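Category: Opinion / Teaching and Living Abroad

Let new teachers be silent for a while

When I came to Nogueira to teach at the language school there, I was given 14 lessons in my first week. I thought this was a sign of trust. Now, after 3 schools in two countries, I think it was a mistake, and I see the same mistake made with almost every foreign teacher who arrives.

A school pays for the flight and the room, so it wants to see the teacher at the blackboard the next morning. I understand this. But a person who has just changed country does not yet hear what is happening in the classroom. My pupils in Nogueira said "yes" when they meant "please stop asking me". I needed until March to notice it, and by then two of them had left the course.

My colleague Bendik Isaksson had a different beginning. His school in Tridinetti asked him only to sit at the back for two weeks and listen. He was bored and a little offended – he had taught for years already. Still, he learnt which pupils were shy and which were only tired from the early bus. He also learnt how his colleagues corrected a mistake without making a pupil lose face.

Desmond Pettigrew, who was my director, does not agree with me. He says that parents pay for lessons and that a silent teacher is an expensive guest. In his opinion one learns to swim in the water. This may be true for some people, but in a class of 70 pupils the teacher is not the only one who swallows the water.

I do not ask for a long holiday. Two weeks of listening, with a local teacher who has time to answer stupid questions over tea, would be enough. I would also pay for language lessons from the first day, even if the work is done in English. My own pupils were much kinder to me after they had heard me fail at their grammar.

Mei Escobedo contributed to the editing of this text.

6 comments | 23 shares

Contact | © Nolitgate | Back to top
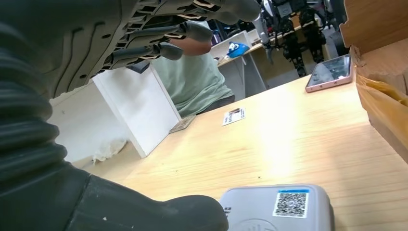
Robotic hand, fingers and thumb in close-up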